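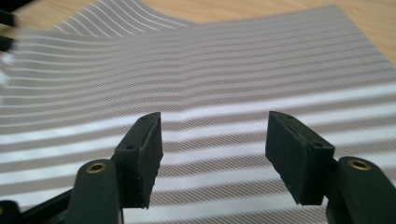 Gripper pads open over a striped sheet on the table at Clarnlow.

Clarnlow has spent most of its budget this year on folding. The head of its manipulation group, interviewed on Thursday at the Stundale workshop, gives a short answer when asked whether a machine can do the laundry yet.

"Towels, yes. A sheet, sometimes. A fitted sheet, no."

The difficulty is finding the edge. "A cup has one shape. A sheet has as many as you like, and the corner you want may be under a fold." Stripes are some help, as a bend in the pattern shows where the cloth lifts. Plain white bedding scores worse in every test the group has run.

The training set stands at 2,000 folds, all done by people working with hand-held grippers. The policy software comes from Gridov. Out of 100 attempts at a flat sheet, the current version finished 62 without a person stepping in. Most of the failures came at the first grasp, where the pads closed on two layers or on none.

Speed is the other problem. A fold takes the machine 4 minutes. "A hotel laundry would laugh at that, and they'd be right to."

Kubíček, a linen hire firm, has agreed to a trial on pillowcases only, with 2 stations – one staffed, one not. It starts in January.

And at home? "I wouldn't put one in my own house. It needs a clear table and good light, and somebody has to bring it the washing. By then you've done half the job."

The group's next task is duvet covers, beginning with the buttons.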